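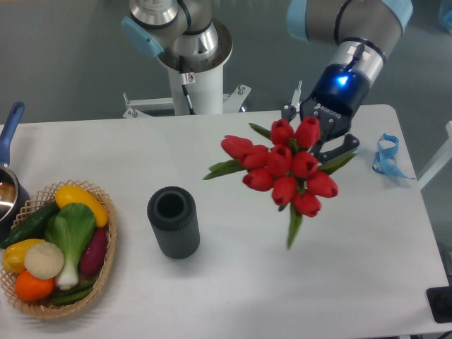 Pinza Robotiq con un ramo de tulipanes rojos sobre la mesa de pruebas, junto a un jarrón estriado.

Presupuesto de equipos: antes de firmar la segunda célula

Maricel Mercado ha pasado a compras la propuesta de Larnard para una segunda célula de dos brazos en la nave de Mornholm. El plazo de entrega es de 14 semanas y la oferta caduca en diciembre. Yo no firmaría todavía.

Coger un ramo por los tallos, justo debajo de las flores, queda muy bien en una demostración. Lo que falta en la hoja de Larnard es lo aburrido: dedos de recambio, vallado, horas de integración y quién atiende la línea cuando se para un sábado. Nam-gil Ra calcula que esas partidas suben el total un 15 % – y su cuenta no incluye la formación.

Tampoco me convence probar con hortalizas de imitación. Una cebolla de verdad pesa otra cosa y se pela. Los pedidos de Cruickshank llegan con producto fresco, húmedo y de calibres muy distintos, y para eso no tenemos ni un dato de daños.

Zoltán Major propone alquilar durante 10 semanas y decidir después. Me parece lo menos malo, siempre que el contrato diga por escrito qué parte del alquiler se descuenta de la compra. La última vez quedó «pendiente de confirmar» y así sigue.

Quien tenga cifras de paradas de la primera célula, que se las mande a Maricel antes de la próxima reunión de presupuesto.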